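Woterholmの白いテーブル、半年使ったレビュー

文:Pin-yu Yau

食卓を買い替えました。Woterholmの白いダイニングテーブルで、四人用とされているほうのサイズです。四月に届いてから半年、食事にも仕事にも毎日使ったので、使い勝手をまとめます。提供品ではなく、Sarkisのオンラインストアで普通に買ったものです。

前のテーブルについて

それまで使っていたのはKuoの折りたたみテーブルでした。一人暮らしの頃に買ったもので、天板は濃い茶色、表面にはつやがありました。作りは悪くなかったのですが、二人で暮らすようになって狭くなり、ノートパソコンを開くと夕食の皿を置く場所がありません。つやのせいで夜になると照明が天板に映り込み、書類を読むときに紙の横がいつも光っているのも気になっていました。

買い替えの条件は、広いこと、つやがないこと、端まで平らなことでした。天板の縁に飾りの段差があるものは、ノートを端まで広げたときに腕が当たるので外しました。色は最初から白と決めていたわけではありません。薄いグレーと最後まで迷い、在庫があったほうを選んだというのが本当のところです。

注文から到着まで

注文したのは平日の夜で、翌週の午前中に届きました。箱は二つに分かれていて、片方が天板、もう片方が脚と金具です。重さは合計で31キロ。玄関先での引き渡しだったので、部屋の中までは自分たちで運びました。天板の箱は薄くて大きく、持ち手の穴がありません。廊下の曲がり角で一度立てて向きを変える必要があり、ここがいちばん大変でした。エレベーターのない建物の方は、追加料金を払って搬入まで頼んだほうがいいと思います。

梱包はしっかりしていました。四隅に厚い当て物があり、天板には薄いシートがかけてあります。このシートが静電気で細かいくずを集めるので、はがすときは掃除機を近くに置いておくと楽です。

組み立て

説明書は絵だけで文字がほとんどありません。ねじは二種類で、長さの差がわずかしかなく、袋にも印がついていませんでした。最初に全部出して並べ、長いほうと短いほうに分けてから始めることを勧めます。私は一本目を取り違えて、途中でやり直しました。

脚を留める金具は、いきなり固く締めないほうがうまくいきます。四本とも軽く留めて、一度起こしてがたつきを見て、それから順に締めます。二人で作業して49分かかりました。やり直しの分を除けばもう少し早いはずです。工具は付属の六角レンチだけで足りましたが、短くて手が疲れるので、手持ちの長いものがあればそちらを使ってください。

高さの調整は脚の先のねじで行います。うちの床はわずかに傾いていて、窓側の一本を二回転ほど伸ばしたら落ち着きました。半年の間に緩んだのは一か所だけで、締め直してからは問題ありません。

天板の手触りと色

表面はなめらかで、つや消しです。紙を置いてもすべりすぎず、マウスはパッドなしで動きます。光学式のマウスが反応しないのではと心配していましたが、手持ちの二台はどちらも普通に使えました。

色は白といっても真っ白ではありません。届いた日は晴れていて、窓際で見たときはきれいな白でした。夕方になって部屋の明かりだけになると、少し灰色がかって見えます。場所によっても明るさが違い、明かりから遠いほうはやや沈んだ色になります。商品ページの写真はかなり明るく撮ってあるので、あれを見て買うと最初は暗く感じるかもしれません。私はこのくらいのほうが目が疲れなくて助かっています。壁が真っ白な部屋だと、並んだときに色の差が出ます。うちの壁は少し黄色みがあるので、差はあっても気にならない程度です。

映り込みはほとんどありません。前のテーブルでいちばん困っていた点なので、ここは買い替えて正解でした。照明の真下で書類を読んでも、紙の周りが光りません。

食器との相性

食卓として使ううえで、食器の見え方はかなり変わりました。前の茶色い天板では、濃い色の皿は沈んでしまい、白い皿ばかり出していました。白い天板にしてからは逆で、白い皿は輪郭がぼんやりし、濃い色の皿のほうがはっきりします。しばらく棚の奥にあった浅い角皿をまた使うようになりました。真ん中がくすんだ茶色っぽい灰色で、縁が黒に近い皿です。おかずが一つだけの日でも、この皿だとそれなりに形になります。
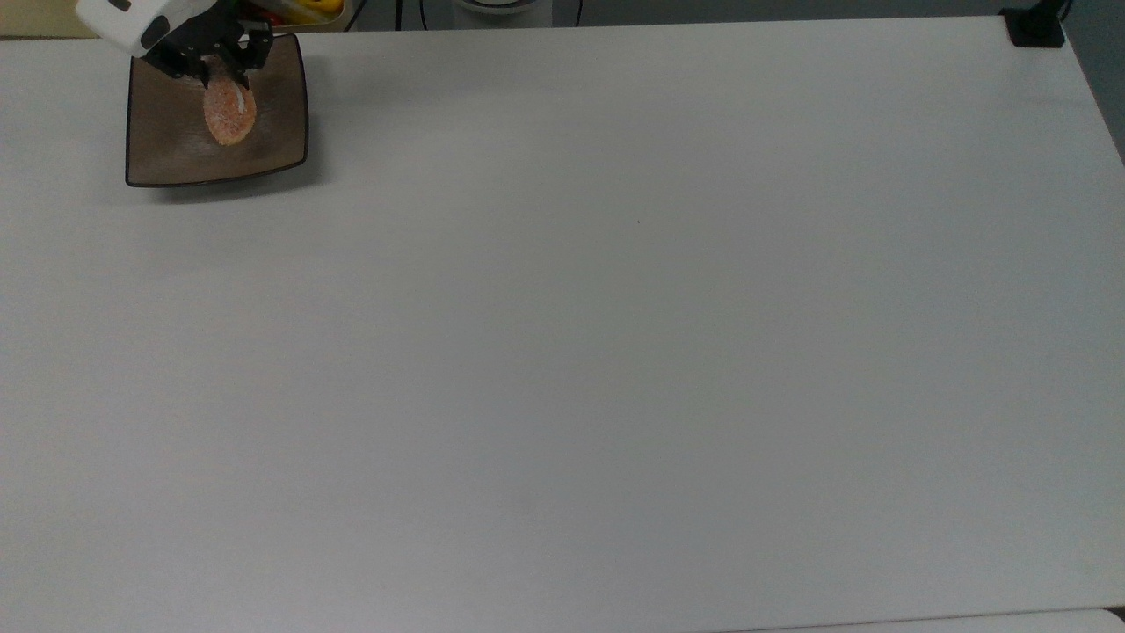 白い皿を使いたいときは、下に布を一枚敷けば済みます。うちではランチョンマットを二枚だけ買い足しました。グレーと紺で、どちらも洗濯機で洗えるものです。三枚目を買おうとして、置き場所がないのでやめました。

硬い食器を置いたときの音は、前のテーブルより少し高く響きます。朝早く家族が寝ている時間に食器を並べると気になる程度です。底がざらついた皿を引きずるのは避けています。持ち上げて動かすだけのことですが、急いでいると忘れます。

汚れと手入れ

白いテーブルでいちばん聞かれるのが汚れのことだと思うので、少し長めに書きます。

しょうゆ、味噌汁、コーヒーは、こぼしてすぐなら水拭きだけで落ちました。コーヒーは輪の跡を一晩放置したことがありますが、ぬるま湯で絞った布を少し当てておいてから拭いたら消えました。ケチャップとソースも同じです。

手ごわいのはカレーです。黄色い点が二つ残り、中性洗剤を薄めて何度か拭いてもうっすら見えていました。窓に近い側だったせいか、二週間ほどで目立たなくなりましたが、いつ消えたのかはわかりません。いまはカレーの日だけ必ずマットを敷いています。キムチの汁も似たような残り方をするので、同じ扱いです。

油汚れは見えにくいのが困りものです。つや消しなので、油がつくとそこだけ少しつやが出ます。正面からではわからず、低い位置から斜めに見ると手の跡や油の跡が見つかります。揚げ物の日は水拭きだけだと油を広げてしまうので、先に乾いた紙で押さえてから洗剤を使います。細かい衣のかけらは濡らす前に集めたほうが早く終わります。

布はJimineの薄手のクロスを使っています。目が細かく、糸くずが残りません。ふつうの台ふきんだと白い天板でも繊維が目につくことがあり、特に色つきのふきんは向きません。研磨剤入りのスポンジは説明書で禁止されているので試していません。

鉛筆の汚れも意外とつきます。子どもの頃のように机に直接書いたわけではなく、手の横が黒くなったまま天板に触れるのが原因です。消しゴムで軽くこすると落ちます。ボールペンは一度だけ線を引いてしまい、これは消えていません。長さは小指の先ほどで、ふだんは花瓶の下に隠れています。

傷と熱

半年で見つけた傷は二つです。一つは鍵を放り投げたときのもので、もう一つは原因がわかりません。どちらも浅く、光の向きによって見えたり見えなかったりします。白いぶん、濃い色の天板より細かい傷は目立たないと思います。そのかわり、傷に汚れが入ると黒い線になります。鍵の傷がまさにそれで、ときどき歯ブラシでこすっています。

熱いものは直接置いていません。説明書には鍋敷きを使うように書いてあり、そのとおりにしています。湯のみやマグカップはそのまま置いていますが、跡がついたことはありません。土鍋は厚い鍋敷きを二枚重ねました。冬になったらもう少し頻繁に使うはずなので、変化があれば追記します。

広さと座り心地

向かい合わせに二人で座るぶんには、十分すぎるくらいです。四人で座ったことも三回ありました。一人あたりの幅は55センチ取れる計算で、隣と肘が当たることはありませんでしたが、中央に大皿を二枚置くと、飲み物の場所が端に寄ります。四人が毎日使うなら、一つ上のサイズを見てから決めたほうがいいと思います。

脚は四隅についているので、長い辺に座ると足元は広いです。短い辺に座ると、椅子を引くときに脚が脚に当たります。うちの椅子は肘掛けがないのでまだましですが、肘掛けつきの椅子を使っている方は、肘掛けの高さと天板の下の高さを先に測ってください。私は友人から肘掛け椅子を一脚譲ってもらったものの、奥まで入らず、結局寝室に置いています。

仕事机として使う場合

昼間は私がここで仕事をしています。ノートパソコン、外付けの画面、ノート、飲み物を置いて、まだ半分ほど残ります。夕食の前に全部どける手間はありますが、以前のように床に積まなくてよくなりました。

打鍵で揺れることはありません。強く肘をつくとわずかに横に動く感じがあり、これは脚のねじを締め直した後も少し残っています。文字を書くぶんには支障ありません。画面をアームで固定しようと考えている方は、天板の厚みが19ミリなので、手持ちの金具が対応しているか確認が必要です。うちでは跡がつくのを避けて、台に載せるだけにしました。

配線用の穴や引き出しはありません。電源コードは天板の裏に貼るタイプのフックで留めています。一つ目は二か月ではがれ、今は幅の広いものに替えました。

オンライン会議では、白い天板が下から顔を明るくしてくれます。昼間は照明を足さなくても済むことが増えました。ただし晴れた日の正午前後は窓からの光が強く、天板そのものがまぶしいので、レースのカーテンを閉めています。

気になった点

天板の角は丸みが小さめです。腰の高さより下にあるので、通り抜けるときに太ももを二度ぶつけました。小さな子どもがいる家では角の保護材をつけたほうがいいと思います。透明のものを一度つけてみましたが、半透明の黄ばんだ色に見えてきたので外しました。

天板の裏側は仕上げが簡素で、触ると少しざらつきます。座って膝が触れる位置ではないので実害はありません。掃除のときに手を入れると、ほこりが引っかかりやすいのがわかります。

予備のねじが一本も入っていなかったのも残念でした。問い合わせたところSarkisの窓口から返事が来て、短いほうを二本送ってもらえました。返事までは四日、届くまではさらに一週間ほどです。対応は丁寧でしたが、急いでいる人には長いかもしれません。

においは最初の三日ほどありました。新しい家具のにおいで、窓を開けていれば気にならない程度です。一週間後には消えていました。

評価

天板の使いやすさは五点満点で五、見た目は四、組み立てやすさは三、手入れのしやすさは四です。総合では四をつけます。

つや消しで広く平らな天板がほしい人、食卓と仕事机を一台で済ませたい人には勧められます。カレーやキムチを毎週出す家で、マットを敷くのが面倒だという人は、薄いグレーのほうを検討してください。色以外は同じ仕様です。白い皿をたくさん持っている人も、店頭で一枚置いてみてから決めるのがいいと思います。

私はいまのところ買い替える予定はありません。次に買うとすれば長い辺に合わせたベンチで、同じWoterholmのものが天板の下に収まるかどうか、寸法を確認しているところです。

追記

手入れの項目について質問をもらったので補足します。ふだんの拭き掃除は朝と夜の二回で、洗剤を使うのは夜だけです。アルコールのスプレーは、説明書に目立たない場所で試すようにとあったので、裏に近い端のところで一度試しました。変色はありませんでしたが、毎日使った場合のことはわからないため、常用はしていません。ワックスの類も塗っていません。

もう一つ、天板だけの買い足しができるかという質問もありました。Sarkisの商品ページには天板単体の取り扱いが載っていません。必要な方は注文前に窓口で聞いてみてください。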